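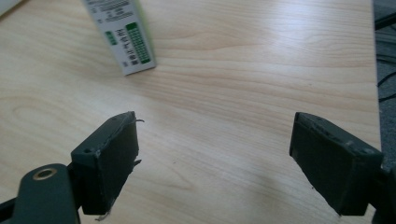

View from the wrist camera, jaws open, small white and green carton ahead.

Frayed padding on hand-held gripper: replace it or switch fingers?

Posted by Bevan Bolger, 11/05/2023

I'm comparing two sets of fingers on a hand-held gripper. The dark green ones in the photo have padding or tape that was trimmed unevenly before I got them. The inner edge of the left jaw is ragged and a couple of loose fibers stick out. The other set is a bare Akberg pair with no padding.

I did 108 picks with each set on small cardboard cartons. The bare pair dropped more of them. The padded pair held better but the threads show up in the video, and I don't know if that will matter later. Do I repad these or keep testing as is?

Mwanahawa Obura

Repad before you collect any more. You are comparing fingers, so both sets should be in known condition. Take the old layer off completely, clean the jaw with alcohol, and cut the new piece with a sharp blade against a steel rule. Do both jaws even if the right one looks fine to you. Then run the 108 again and throw out the first padded set.

For the threads, a few stray fibers never hurt our tracking. Glare was worse. Your table has a big pale patch of reflected light on it, and a white carton on that can lose its edge. Turn the overhead light down or lay a matte mat under the work.

Fulgencio Palacios

just snip the threads. I used Firkden pads for 3 months like that, no problem

Bevan Bolger

Thanks. I'll repad both jaws and try a gray mat. Will post the new drop counts when I have them.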